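Maselgate drying notes
@maselgate_airer · June 11, 2024

1/ A thread on drying small loads indoors on a single-bar rack. I have been keeping notes since last August and they are now long enough to be worth tidying up. Mostly socks, cloths, light tops. No tumble dryer, no heated airer.

2/ Starting conditions. Second-floor flat on the Brullesley side of Maselgate, north-facing, one window that opens properly. Humidity indoors sits in the high fifties on a normal day and goes up quickly once wet fabric is in the room.

3/ The limit on a single bar is length. Anything hung directly over it uses its full width, and once two layers touch, the inside faces stop drying. A bath towel takes up most of the bar and should go somewhere else. I put mine over the door.

4/ So the useful question is how much fabric you can hang per centimetre of bar while keeping air between the pieces. Round clip hangers do well on this. One hook on the bar, and the pins are spread round the rim underneath.

5/ I weigh each load before hanging. The Zirkport spin cycle leaves more water in than it should, and if I don't weigh I end up comparing a well-spun load with a badly spun one. A typical small load of mine is 455 g heavier wet than dry.

6/ After the extra spin, the same load is 251 g heavier wet than dry. That is the largest single improvement in these notes and it has nothing to do with the rack. If you only change one thing, change the spin.

7/ Order of hanging matters more than I expected. Clip hanger first, in the middle, with nothing on it. Then the ordinary hanger to one side. Then load the clip hanger in opposite pairs so that it stays level. Loading one side first makes it tilt, and everything slides towards the low point and bunches.

8/ Ordinary hangers on a bar like this swing. The hook is narrow and the bar is not, so the hanger ends up at an angle unless the cloth on it is centred. An angled hanger still dries its load, but the low corner is always last.

9/ Single-bar wooden rack, pink round clip hanger in the middle, pink hanger with the white cloth to its right:

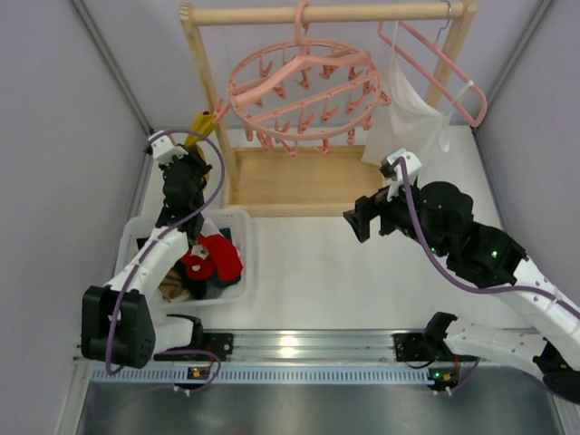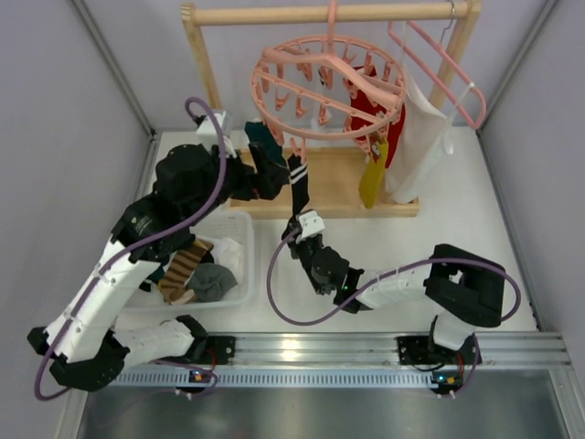

10/ On spacing between the two hangers. I aim for a hand's width between the edge of the ring and the nearest cloth on the ordinary hanger. Closer than that and whatever is clipped on that side sits against the cloth and both stay damp where they meet.

11/ Thin fabric can tolerate some contact. Thick fabric can't. If something has to touch, make it two thin things.

12/ Clipping socks. By the toe, cuff down. The cuff is the thickest part and holds the most water, and it dries faster hanging open at the bottom than pinched shut at the top. It also keeps the pin marks off the elastic.

13/ Counter-argument, from a reply to an earlier thread: clipping by the toe stretches the toe. I ran the same socks both ways for a few months and could not measure a difference in length. Wool may behave differently. I don't own enough wool to say.

14/ Small cloths go on two pins at the corners if there are pins to spare. On one pin they fold in on themselves and you get a damp crease down the middle. One pin is fine for anything narrower than your palm.

15/ Lighter tops: clip at the hem, upside down. Shoulders keep their shape and the seams under the arms are open to the air. It looks odd. It works.

16/ Colours. I keep pale cloths off the ring on any day when something new and red or dark is going on it. A drip will travel along a seam and on to whatever is touching. I lost a pillowcase that way in the spring.

17/ The basket. Perforated sides are worth having if wet things are going to sit in it for more than a few minutes. A solid tub collects water at the bottom and the last things out are wetter than they went in. I noticed this only after weighing them separately.

18/ Take from the basket thick items first. They need the longest, so they should get the start, and they should also get the outer pins where there is more moving air. Most people take whatever is on top, me included until I started writing things down.

19/ Air. A small fan on its lowest setting, pointed past the rack at the wall behind, gave better results than one pointed straight at it. Straight at it, the clip hanger turns, the pieces wrap round each other and you come back to a knot.

20/ Window open a hand's width with the fan on was better than either alone. Window wide open on a wet day was worse than shut. None of this will surprise anyone with a hygrometer.

21/ Turning. I rotate the ring half a turn once, midway. Turning it more often made no difference I could find. The ordinary hanger I leave alone unless the cloth has slipped.

22/ Wood. An untreated bar will mark if you hang wet fabric straight on it for long enough, and the mark can transfer back on to pale cloth. Using hangers avoids most of that. I wipe the bar and the base down once a week with a dry cloth, then leave it empty overnight.

23/ Pins. The small plastic ones go brittle near the spring if the ring lives on a windowsill. Store it in a cupboard. I have lost 2 in the shade and considerably more than that on the previous ring, which stayed in the sun all year.

24/ Log so far: 74 loads. The ones that failed (still damp the next morning) were nearly all down to the same cause, which was me adding a late item to a full ring. The late item was usually a tea towel.

25/ Things I haven't tested: a second ring on the same bar, a dehumidifier, hanging in the bathroom with the extractor on. Somebody in Craddock told me the extractor alone does very little with the door shut. Plausible, no numbers yet.

26/ The spreadsheet is untidy but I can post it if there is interest. Columns are date, wet weight, dry weight, spin, fan, window, hours. The hours column is to the nearest half, as I am not getting up in the night to check on socks.

27/ Correction to 12: I mean cuff down for ankle and mid-length socks. Long ones drag on the base of the rack if hung from a low ring, so fold those over a bar instead and turn them once.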